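Pava Saddle Pressure Pad: I Wanted to Like It More

I bought the Pava pad with my own money, in June, after a spring of being told by three different people that my saddle was too narrow, too wide, and fine. If you keep a horse you have been in this conversation. Everybody has a hand they can slide under the panels and everybody's hand tells them something different. So when a company comes along and says it will give you a color map on your phone instead of an opinion, the appeal is pretty obvious.

I have now used it for most of a season on two horses. One is a short-backed gelding with withers like a coat hook, the other is a cob who is basically a table with legs. Four saddles between them, one of which I no longer own, and I'll get to that.

What you get is a thin, floppy pad that goes under the saddle in place of your usual one, a little transmitter that clips to a D-ring, a charging cable, and a booklet that tells you to download the app. The pad is shaped for an English saddle. Pava says it will work under a western tree if you fold the back edge under. I tried it under a friend's barrel saddle and it bunched, and a bunched pad reads as a pressure point, so I would ignore that line on the box.

Setup took me most of an evening. The app wants an account, then it wants your horse's height, weight, breed, age and "discipline," and there is no option for somebody who mostly hacks out and does a bit of flatwork when the field is dry. I picked "pleasure," and it congratulated me.

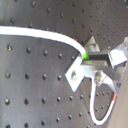 Then there is the zeroing. Before every ride you have to lay the pad flat and let it settle until the app gives you a green tick. In a kitchen this is no trouble. In a barn aisle with a horse who would like to leave, it is a real nuisance, and if you skip it the numbers are junk. I know because I skipped it a few times and got a reading that said my gelding was carrying more weight standing still with no rider than he was at a sitting trot. The app did not flag this as strange. It drew me a nice map of it.

That is my biggest complaint, so let me stay on it. The pad will always give you a picture. It never says it isn't sure. A wrinkled pad, a loose girth, a rider leaning over to fix a stirrup, all of it comes out in the same confident reds and yellows. If you already know what a bad fit looks like, you can spot the nonsense. But the people who know that aren't the ones this is sold to.

I did try to be fair about it. I rode the same saddle on the same horse on the same loop of the field, several days running, and saved every session. The overall pattern did repeat, more or less. There was a hot patch behind the gelding's left shoulder on nearly every ride, and a cold gap in the middle on both sides, which is what people call bridging. The single score the app gives you at the end was another matter. It's supposed to be out of 100. One day that saddle scored 84. Two days later, nothing changed that I could think of, it scored 67. The app calls the first one "good" and the second one "seek advice," with a handy button to book an advisor.

About that button. It takes you to Postora, which is a listing site for saddle fitters. There is nothing wrong with a listing site, and I found a fitter there I'd have been happy enough with if she had covered my county. But I would like to know what Pava gets when I press it, and I could not find that anywhere in the terms. A gadget that grades your saddle and then sends you to someone who sells saddles ought to be a lot more open about the arrangement. I wrote and asked. The reply thanked me for being part of the Pava family.

The map itself, as opposed to the score, did teach me a few things. I sit heavier to the right. I had been told this in lessons for years and had privately decided it was the horse. Seeing the right panel light up on both horses and in every saddle took that excuse away. I've been working on it without stirrups, and the difference between the sides has come down, going by the pad. Whether the horses care I couldn't tell you. The cob has never expressed an opinion on anything other than dinner.

It also helped me make up my mind to sell the old Zarkdale. I'd had that saddle a long time and I loved the seat, but it had been rocking on the gelding since he muscled up, and I had been stuffing things under it and hoping. The pad showed two hard bars at the front and next to nothing behind. My own fitter, when she finally came out, ran her hand along it and said the same in less time than it takes the app to load. So I suppose the pad was right. She was also right, and she charged me less. 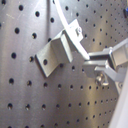

On price, then. I paid 223 dollars for the pad and transmitter. There is a subscription on top if you want to compare rides side by side, and comparing rides is the only thing I found it good for, so count on paying it. The free version keeps your last session and deletes the one before. I think that's cheap of them. The older Srithong pad, which I borrowed for a couple of weeks before buying this, is uglier and thicker and its app looks like a tax form, but it stores your rides on the phone and doesn't ask for anything monthly. It also made my cob's saddle sit noticeably higher, and that's a real problem when the thing you are measuring is fit. Neither one wins outright. If I could have the Pava's thin pad and the Srithong's software I would be a much happier reviewer.

Battery life is fine. I got through a week of short rides without charging. The transmitter dropped its connection now and then when I went behind the big barn, and when it drops you lose the session completely, with no partial save. That cost me the only canter work I had managed all month, and I was not gracious about it.

Cleaning is a pain. You can't machine wash the pad, you can't soak it, and you are told to wipe it with a damp cloth and dry it flat out of the sun. Anyone who rides a sweaty horse in summer knows how far a damp cloth gets you. I ended up using a thin cotton liner between the pad and the horse. Pava says liners "may affect results." Well, so does a crust of salt and hair. The edge binding has started to lift near the withers on mine after one season, and the warranty email asked for photos, a receipt, and the original bag the thing came in. I had thrown out the bag.

A word on how it is sold, too. The website says the pad is trusted by 200 yards. Trusted how? Did they buy it, or were they sent one? I looked for a list and there isn't one. There is also a lot of language about how your horse has been trying to tell you something, which I find a bit much. He may well have been. He has also been trying to tell me there is a monster in the feed room.

Who would I hand it to? A riding instructor could get good use out of it for showing students how they sit, as long as the student can't see the score. Someone with one horse and a saddle they are worried about should spend the money on a visit from a fitter, and then another visit when the season changes and the horse changes shape. You'd have cash left over where I live. If you've had the fitter out and you still want to play with the maps, buy a used one. There are plenty going, and that says something as well.

I am keeping mine for now. I still put it on every few weeks, look at the shape, and keep my thumb over the number. Three stars, and it would be two if I hadn't needed to hear about my right seat bone.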